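Post-and-rail fence

A post-and-rail fence is a type of fence made of upright posts set in the ground and horizontal rails fixed between them. It is one of the oldest forms of timber fencing, and it is still common on farms, at the side of roads, and along walking paths. It marks a boundary without closing the view, and it needs less wood than a fence made of full boards.

Construction

The posts are the part which carries the load. They are put in holes dug by hand or by machine, or they are driven straight into the soil. A usual rule among builders is that one third of the post should be under the ground. In soft or wet soil the post may go deeper, or gravel is put at the bottom of the hole to let the water go away.

The rails can be joined to the posts in several ways. In the mortised type, a slot is cut through the post and the thin ends of the rails are pushed inside. This work is slow, but it needs no nails. In the nailed type, the rails are fixed on the face of the post. When animals are kept in the field, the rails go on the side of the animals, so that their weight pushes the rails against the post and does not pull the nails out.

Two, three or four rails are the most frequent numbers. Fences for horses are usually made higher than fences for sheep, while the spaces between the lower rails are smaller where lambs are kept.

Materials

Oak and chestnut were preferred in many regions because the inner wood resists decay. Softwood is cheaper but it must be treated. In the past, coal tar and creosote were used for this, and they gave the wood a very dark color. Many countries now restrict creosote, and other treatments have taken its place.

Use along paths

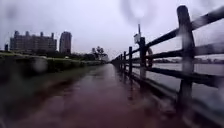
In the district of Akville, the path fences were surveyed by Morenike Akpan and Lavanya Chowdary, whose report is dated 19/09/2024. The survey covered 688 posts, and some 70 of them were found to be soft at the ground line. This is the place where posts most often fail, as both air and moisture reach the wood there. The rails were in better condition, and only 7 were marked for replacement.

The report advised to cut the top of new posts at a slope, so the rain can run off. It also advised to keep grass and fallen leaves away from the base of the posts. Repair of the Festwood section began in December, and the old rails which were still sound were used again.

See also

Split-rail fence
Hedge
Dry stone wall
Stile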